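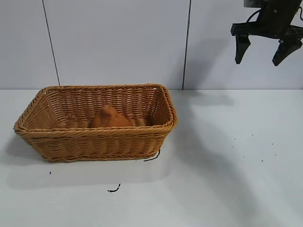
**Ticket 761**, Venthorpe storage baskets, Dollidthorpe shop

I write again about the delivery of Obi baskets, because my first message from November is still open. We ordered 33 pieces and all have arrived, but I find a fault in the weave of several of them. On the basket in the photo there is a small gap near the rear right corner, just at the rim, where the strands go apart and the light comes through. The rope-like band on top goes all the way round, so I believe the fault is only in the weave under it.

**What I tried already**

- Pushed the strands together by hand. They stayed for one evening, then opened again.
- Warm water and a cloth, left for 15 minutes. No change.
- Put weight inside, up to 700 grams. The gap did not become bigger.

**Reply from Zekon support**

Please do not use glue, it leaves a mark. Could you check if the gap is always at the same corner?

**My answer**

I checked the ones with the fault. It is mostly a rear corner, but two have it on the long side. The base is good on all of them and they stand flat.

I would like to keep the good ones and change the others. Please tell me if I must send them back in the original cartons, as we have already flattened most of these.

Status: waiting for Zekon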